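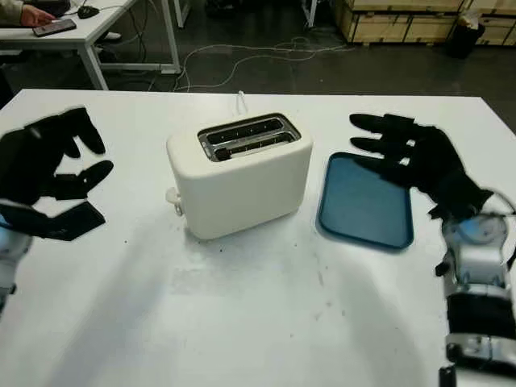

BALLARAT, 23 Feb 2021

Storing, freezing and reheating sliced bread: frequently asked questions

Prepared by Veerle Dekker for Sutow Bakehouse

53 shares
3 comments

These answers apply to the Sutow range of tin loaves, sold whole or sliced. They do not apply to the Dierckx rye, which has its own sheet. The section on freezing was revised after the change of bag in March last year.

How long does a loaf keep at room temperature?

White and wholemeal loaves are dated for 3 days from baking. The sourdough tin loaf is more acidic and slower to mould, but its crust toughens sooner in a plastic bag. Keep all of them closed, in a cupboard or bread bin, away from the oven and out of direct sun.

In humid weather, inspect the loaf before use. Visible mould on one slice means the whole loaf should be thrown out. Mould threads extend through the crumb well past the coloured patch, and cutting around the patch does not remove them.

Why does bread go stale if it has not dried out?

Staling is mainly a change in the starch. During baking, starch granules take up water and swell. As the loaf cools and stands, the starch molecules realign into a more ordered structure and the crumb firms. This is called retrogradation. It proceeds even in a sealed bag with no loss of moisture.

Drying is a separate process. Water also moves from the crumb to the crust, so the crust of a bagged loaf turns leathery while the middle becomes firm.

Should bread be kept in the fridge?

Not for ordinary eating. Retrogradation is faster at fridge temperature than on the bench. Refrigeration does slow mould, so it can be used for bread that will only be toasted.

Can stale bread be restored?

Partly. Heating the crumb above 60 °C melts much of the realigned starch and the bread softens. The effect is temporary, and the second staling is quicker than the first. For a whole loaf, wet the crust lightly and heat it in a moderate oven until warmed through. Do not microwave a full loaf. Microwaved bread is soft for a few minutes and then becomes tough.

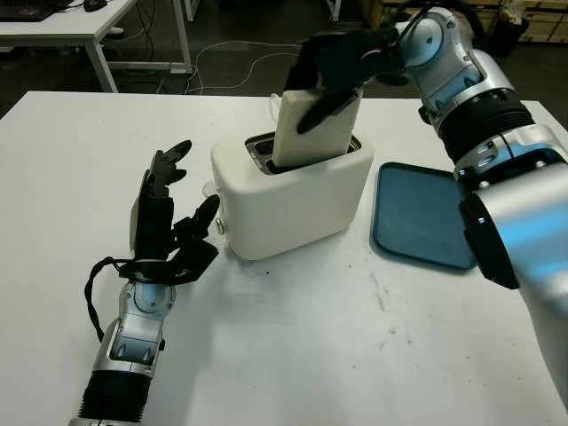

Freezing

When should a loaf be frozen?

On the day of purchase, once fully cool. Freezing stops staling where it stands and does not reverse it. A loaf frozen on its last dated day will thaw as a loaf on its last dated day.

Is the shop bag suitable for the freezer?

For up to two weeks, yes. Beyond that, place the shop bag inside a second freezer bag and press out the air. The Dulletti bag introduced in March is thicker than the previous one, but the clip closure is not airtight. Frost inside the bag is water that has left the bread.

Can slices be toasted from frozen?

Yes. Separate them first with a blunt knife at the corners, never over a hot appliance. Frozen slices need a longer setting, or the defrost function if one is fitted. Thawing first gives no benefit. Slices that have frosted over should be brushed clean before heating so that meltwater does not run into the element area.

Why does one loaf brown faster than another at the same setting?

Browning depends on surface moisture, sugar and protein. Most domestic toasters work on a timer or a simple thermostat and do not measure the colour of the bread. A milk loaf or fruit loaf browns sooner than a lean white loaf of the same thickness. Dry bread browns sooner than fresh. A second batch run straight after the first will often be darker because the appliance is already warm.

Start low with any unfamiliar loaf. Our thick slice is cut at 17 mm, and some older slots will not take it without scraping.
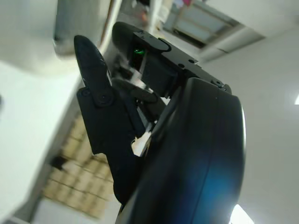 If a slice binds against the guides, switch off at the wall, unplug, and wait for the appliance to cool before freeing it. Use no metal utensils, even when it is unplugged, as the element wires are easily damaged. Crumb trays, where fitted, should be emptied weekly in a household that toasts daily.

Ordering and labels

Which slice thicknesses are available?

Sandwich, toast and thick. Whole loaves can be sliced at the counter once cool. We do not slice warm bread; the crumb tears and gums the blades.

What does the code on the closure mean?

The letter is the oven line and the digits are the batch number. Quote both if returning a loaf. The Stadis labels on café packs carry the same code beneath the barcode.

Do you sell half loaves?

Yes, in white and wholemeal, at a nominal 500 g. Half loaves have one cut face and should be stored with that face against the closed end of the bag.

Can old bread be returned for composting?

No. Food safety rules prevent us from accepting opened product. Dry bread can be made into crumbs and frozen, or added to a home compost in small amounts, buried well below the surface to discourage rodents.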